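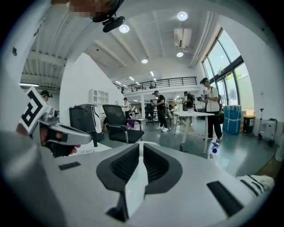
# Dealer says my factory order got pushed back. Do I wait or take the one on the lot?

**Posted by Lionel Ackroyd, January 15, 2022**

Okay, long one, sorry. I ordered a Voluleo hatchback through the Mottram dealership back when the weather was still nice. Base engine, the blue paint, heated seats, and the tow package because I pull a little utility trailer to the dump and back. I put down a deposit and signed an order sheet, and the sales guy told me to expect it in around 10 weeks. Fine by me. My old car still runs (mostly — the heater fan only works on high) so I wasn't in any kind of panic.

Well, ten weeks came and went. I called and they said it hadn't been scheduled at the plant yet. Called again, same thing. Then I finally got an email saying the plant in Betasdale is short on parts, and anything with the tow package is being held until they have what they need. No new date. The guy offered me two choices. I can sit tight and keep my spot, or I can take one that just came in because another buyer backed out. That one is gray, no tow package, and it has the bigger wheels and the sunroof, which I don't want at all. It also has a dealer add-on sticker for paint protection and nitrogen in the tires and so on.

So what I'd like to know is:

- If I drop the tow package from my order, do I lose my place in line?
- Can a hitch be added later without messing up the warranty?
- Is the price on my order sheet locked, or can they bump it when the thing finally shows up?

My wife says take the gray one and stop talking about it. My neighbor says wait. I've gone back and forth so many times I'm sick of the whole subject, and I still check the order page every morning with my coffee like it's going to say something different. Anybody been through this?

---

**Fares Mahasneh**

I worked the order desk at a dealership for a good while (different brand, but the paperwork is pretty much the same everywhere), so let me take these in order.

**Dropping the tow package.** Usually you don't lose your place, as long as the order hasn't been picked up by the plant yet. While it's sitting unscheduled the dealer can go in and edit it. What you don't want is for them to cancel the order and write a new one, because then you really do go to the back. I've seen salespeople do this without thinking, just out of habit. So when you call, use the word "amend" and ask for the order number afterward. If it's the same number you had before, you're good. If it's a new number, ask to talk to the manager right then, while it's fresh.

**Adding a hitch later.** Sure, people do it all the time. A hitch by itself is a bolt-on job and any decent shop can handle it. The part to ask about is what else comes in the factory package. On some cars it's only the hitch and the wiring. On others you also get a bigger cooler for the transmission and a different tow rating, and adding the hitch afterward won't raise the rating. For a small trailer to the dump you're probably okay with the basic rating, but look it up in the owner's manual before you decide, and go by the manual over anything the sales guy tells you across the desk. As for the warranty, have the dealer's own service department quote it too. They'll cost more than the shop down the road, but then if there's ever a wiring problem there's no finger-pointing.

**Price.** Read your order sheet. Really read it, the back too! Some of them say the price is good for that model year only, and if your car rolls over to the next model year because of the delay, they can charge the new sticker. Others lock it no matter what. If yours doesn't say either way, get something in an email. It doesn't have to be fancy. I'd write something like:

> Please confirm that the selling price on my order stays the same if delivery is delayed, and that my deposit is fully refundable if I cancel before the car is delivered.

If they write back "yes" you have something to stand on. If they won't put it in writing, that tells you how the conversation at delivery is going to go.

On the gray car, I wouldn't pay for the nitrogen or the paint stuff. They'll say it's already on the car and can't come off. It may already be on there, and they can still take it off the bill, especially with a buyer who already has a deposit down and has been strung along. Ask for it to be removed and then stop talking. Let the quiet do some work.

And if it were me? I'd amend the order, drop the tow package and wait. You said the old car runs. You're going to look at the new one every day for years, and you already know you don't want a sunroof.

---

**cleser_fan_85**

just get a Cleser. my brother in law ordered one and it came in 3 weeks, he tows a boat with it

---

**Dana in the valley**

Mostly agree with Fares, but I'd add one thing from the buyer's side — call other dealers! I had nearly the same problem, and a store 40 miles from me had a car on the way in that matched what I wanted except for the floor mats. It was already assigned to them and unsold, so I put a refundable deposit on it and then went back and canceled the first one. It took two afternoons of phone calls and some very bad hold music, but I got the color I wanted.

When you call, ask what they have "in transit" or "inbound." If you just ask what's in stock they'll tell you nothing and hang up. Email works better at some places, and you can send the same message to five stores while you're watching TV.

Do make sure your first deposit is refundable before you go falling in love with something else, though. Mine was, but it took a couple of reminders to get it back on my card.

---

**Lionel Ackroyd**

Thanks, this helps a lot. I called this afternoon and asked them to amend it, and the order number stayed the same. The back of my sheet says the price holds "through the model year," so I sent them that email pretty much word for word. No reply yet. I'm going to try a couple of other stores tomorrow and ask about inbound cars, and I'll post back when I hear something.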